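Home | Guides | Downloads | Contact
Search this guide Go
April, by Han-gyeol Yook

Section 6. Loading a voter list into Sturnari

The sales sheet says setup takes one click. Plan on an evening.

1. Get the list from the county clerk and keep an untouched copy.
2. Open Lists, then Import. Pick "Primary voters" even if yours is a general election file. The other setting drops apartment numbers.
3. Compare the row count with the clerk's total. In the Misulville council race we sent 1597 names and Sturnari reported success with 722.
4. Leave "Likely supporter" scores off. I have yet to see how they are worked out.

CAUTION: Undo does not bring back deleted canvass notes.

5. Assign turf. The program will offer to draw it for you, and it thinks a river is a street.

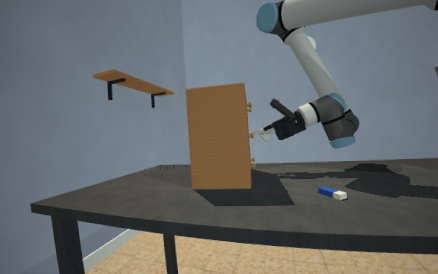 6. Print three walk sheets and check them against a paper map before handing out the rest.

Note: Gil and Ela are the two sync modes. Gil is supposed to be faster. Use Ela until someone shows you a count that matches.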